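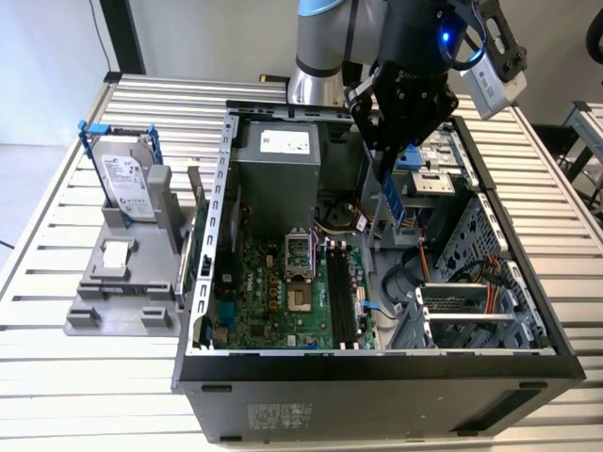 Home | What We Do | Equipment Planning | About Us | Contact

About Us

Posted in: Company, Buying & Budgeting
November -- by the Nasby office

Nasby helps small and mid-size shops plan and pay for their first robot cell. We don't build robots and we don't sell them. A customer comes to us with a job they want automated and a rough idea of what they can spend, and we work out what they need to buy, in what order, and what it will cost to keep it running.

Most of our customers repair, refurbish or take apart electronics. Desktop computers are the largest share of that. The work is repetitive, but the machines that come in are rarely all the same model, so the equipment has to be chosen with some care.

How we started

The company began as a two-person purchasing desk inside Cumirbridge, a computer refurbishing business. Cumirbridge had bought an arm before anyone had priced the gripper, the table, the fixtures or the floor space. The arm stayed in its crate for most of a year. The purchasing desk was asked to sort it out and wrote a budget for the rest of the cell, line by line. That budget became the worksheet we still use.

Other shops asked for copies. After the fourth or fifth request we set up as a separate company. Cumirbridge is still a customer and pays the same rates as everyone else.

What we do

We start with a site visit. We watch the job done by hand, usually for a full shift, and write down each step: opening the case, releasing the drive, pulling the memory, moving the part to wherever it goes next. Some steps are good candidates for a robot. Others should stay with a person, and we say so in the report.

After the visit we write a plan. It covers:

The arm: reach, payload, and whether new or used makes sense
The gripper and spare fingers
Cameras and mounts
Work table and framing
Fixtures for the parts being handled
Computer, software licenses and support
Guarding and safety review
Electrical work
Training for the people who will run it
Spares and service for the first 24 months

Customers tend to have a good number for the arm and no number for the rest. On a typical first cell the arm is less than half of the total. Fixtures are the line most often left out. Every part that gets set down or picked up needs a place to sit, and a shop that handles six kinds of drive caddy may need six fixtures, or one that has been designed to take all six. Printed fixtures are cheap to make and cheap to replace, but somebody has to draw them, test them and draw them again. We budget hours for that as well as material.

The table is another line people skip. We generally recommend slotted aluminum. It costs more than a plain bench, but fixtures can be bolted down and moved when the product changes, and the shop won't be drilling new holes every season.

When the plan is done we can stop there, or we can collect quotes and manage the purchase. About half of our customers take the plan and do their own buying. That works fine.

How we charge

Plans are a fixed fee, agreed before the visit. Purchase management is billed by the hour. We do not take commissions, referral fees or discounts from equipment suppliers, and we put that in the contract.

Volume and payback

We are often asked how many units a shop should be handling before a robot is worth pricing. There isn't one answer, but we do have a working rule. Under 200 computers a month, we will usually suggest better hand tools and a better bench layout first. Over 1,000 a month, a cell is worth a full plan. Between the two it depends on how mixed the incoming stock is, what the recovered parts sell for and how hard it is to hire.

Our payback figures include downtime, fixture rework and the wages of whoever looks after the cell. They come out longer than the ones in sales brochures. We have lost some work over this -- a customer wants a number to show the bank and ours is not the one they hoped for -- but we haven't changed the method.

Where we work

Our office and test bench are at the back of the Deso building, on the second floor. Freight comes in on the ground floor by the loading dock. Customers are welcome to send sample units ahead of a plan. Please send the models you see most often, plus two or three that give you trouble. Cases that have been bent or forced open are useful too, if that is how they arrive at your shop.

We travel for site visits within a day's drive. For longer distances we ask the customer to cover the trip.

Who we are

There are 15 of us. Most came from purchasing, repair benches or machine maintenance. Four are engineers. Everyone who writes plans has spent time on a teardown line, either before joining or in their first month here.

We also keep up a working arrangement with Nikolaidis, a fixture and framing shop. They make parts for customers who don't have their own printer or saw. Customers are free to use any shop they like, and our drawings are handed over with the plan so they can.

Getting a plan

Call or write with the kind of equipment you handle, your monthly volume and your budget if you have one. A range is fine. If you already own an arm, tell us the make, the age and whether it has a gripper. Site visits are normally booked four to six weeks out, and the written plan follows three weeks after the visit. The office opens at 8:00 a.m.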